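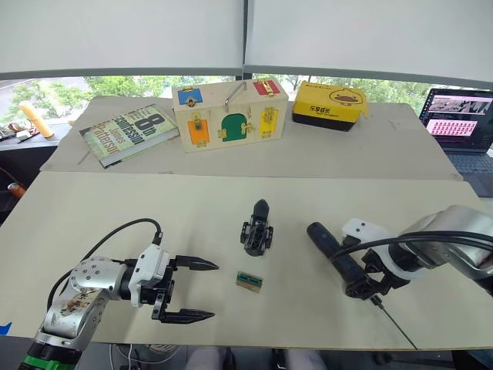 Preparing and Submitting a Cassette Master for Duplication

Guidance for artists and small labels

This page explains how to prepare a recording for release on cassette through the Gandik duplication service at Vistenthorpe. It applies to all work in the noise, drone, ambient and experimental electronic fields, including long-form pieces that occupy a whole side. Artists submitting spoken word or acoustic material should follow the same steps, although some of the remarks on level will matter less to them.

Please read the whole page before exporting any audio. Most delays in production arise from side lengths and from labelling, and both are easily corrected at an early stage.

Before you begin

You will need the finished mixes of every piece on the release, an audio editor capable of working with long files, and a pair of headphones or loudspeakers that you know well. A cassette deck is helpful for checking but is not required.

You should also have settled the running order. Changes to the order after submission are treated as a new submission and the release will lose its place in the queue.

Step 1. Decide on the side lengths

A cassette has two sides of equal length, and the tape is cut to suit the longer of the two. If side A runs for thirty minutes and side B for eighteen, the listener will meet twelve minutes of blank tape at the end of side B. This is acceptable where it is intended. Where it is not, consider moving a piece from one side to the other, or extending a fade.

Work out the total for each side with the gaps between pieces included. Artists frequently add up the track times alone and find that the assembled side is longer than expected. We load tape to the length of the longer side and add a short allowance, so there is no need to add silence at the end yourself.

A single piece that is too long for one side must be divided. Choose the point of division with care. A fade out at the end of side A and a fade in at the start of side B, with a few seconds of the material repeated, is generally the most satisfactory arrangement for slow drone work. For harsh noise wall, a hard stop and a hard start are usual, and we will not add fades unless asked.

We do not recommend sides longer than forty-five minutes. The thinner tape needed for longer sides is more easily stretched, and print-through (the faint echo of a loud passage on the neighbouring layer of tape) becomes more noticeable in quiet work.

Step 2. Prepare the low end

Sub-bass is the most common source of difficulty in this field. Synthesiser drones often contain a great deal of energy below the range that a cassette deck can reproduce. This energy is not heard on playback, but it uses up the available level and causes the whole recording to be transferred more quietly.

Apply a gentle high-pass filter to each side and listen to the result. If nothing is lost, leave the filter in place. Where the low end is the substance of the piece, reduce it by small amounts and compare each version with the original at the same listening volume.

Check also that the lowest frequencies are close to mono. Wide stereo bass may weaken or disappear on portable players with a single loudspeaker, and many listeners still use these.

Step 3. Prepare the high end

Cassette tape does not accept strong high frequencies at full level. Hiss, feedback and dense digital noise will be softened to some degree. Many artists welcome this and make no adjustment.

If the upper range of the recording must be kept as clear as possible, lower the overall level of the master slightly and inform us on the submission form. We will then transfer with more room to spare. Please do not boost the treble to compensate in advance. The tape will saturate and the result will be duller than if the material had been left alone.

Step 4. Set the level

Leave 3 decibels of space between the loudest peak and the maximum level of the file. This applies to noise wall recordings as much as to any other. Clipping that forms part of the composition is of course permitted, but the finished file should then be turned down so that no further clipping occurs in transfer.

Do not set each piece to its own maximum level. A quiet interlude between two loud pieces ought to remain quiet. Set the level once for the whole release, taking the loudest passage as the guide, and apply the same change to both sides.

Where a release contains very quiet passages, listen to them with some added background hiss at a low volume. Any detail that disappears under the hiss in this test is likely to disappear on the tape as well. It may be raised a little by hand.

Step 5. Assemble each side as one file

Each side must be supplied as a single continuous file. Place the pieces in order, with the gaps you require between them, and export the result. Individual tracks will not be assembled by us.

Begin each file with one second of silence. The clear leader at the start of the tape is accounted for at the loading stage and does not need to be allowed for in your file.

Supply the files as uncompressed WAV at the sample rate in which you worked. There is no advantage in converting to a higher rate. Compressed formats are accepted only where no other source survives, as is sometimes the case with reissues of early material, and this should be stated on the form.

Name the files with the catalogue number first, followed by the side. For a release numbered 127, for instance, the files would be named 127-A and 127-B. Please avoid symbols, accented letters and very long titles in the file names, even where these appear on the printed cover.

Step 6. Listen to both sides in full

Listen to each exported file from beginning to end without stopping. Opening the file and sampling a few points is not sufficient. Clicks at the joins, missing fades and accidental silences are found only by complete listening, and with long static works they can be very hard to see on a waveform display.

Write down the time of any sound that might be mistaken for a fault. Dropouts, sudden channel loss and deliberate clicks are common in this music. A short list of them allows our staff to pass the tape with confidence.

Step 7. Complete the submission form

The form asks for the following:

Artist name and title, exactly as they are to appear in print
Catalogue number
Length of side A and side B, in minutes and seconds
Number of copies required
Preferred shell colour, with a second choice
Any remarks on level, fades or intended faults

For reissues, please also state whether the audio is unchanged from the earlier edition or has been remastered. If the original appeared on several discs, indicate which disc supplies each side. Multi-cassette sets should be submitted on one form, with the cassettes numbered and the sides lettered in sequence.

You must hold the rights to everything on the recording. This includes film dialogue, news broadcasts and other borrowed speech. We are not able to give advice on whether a particular sample may be used.

Step 8. Approve the test cassette

One test cassette is sent to you before the main run begins. Play it on more than one machine if possible. The Tenix and Dervishi portable players kept at our front desk in Vistenthorpe may be used for this purpose by arrangement.

When listening, attend to the following points: that the sides are in the correct order, that the left and right channels have not been exchanged, that the opening of each side is complete, and that the level is consistent from one side to the other. Slight differences in brightness between machines are normal and result from head alignment.

Reply in writing to approve the test or to request a change. The main run will not start without a written reply. One correction is included in the price, and later corrections are charged at the rate of a new master.

Large runs and box sets

Orders of up to 2000 copies are produced in a single batch. Larger orders are divided, and small variations in shell colour may occur between batches. For box sets, please send the box dimensions with the submission form so that the cassette cases can be checked against them before printing.

Keeping your own copy

Files are deleted from our system twelve months after the main run is dispatched. Keep the side files, the original mixes and a copy of the submission form in at least two separate places. A second pressing can be made without a new test cassette if the files supplied are identical to those used for the first.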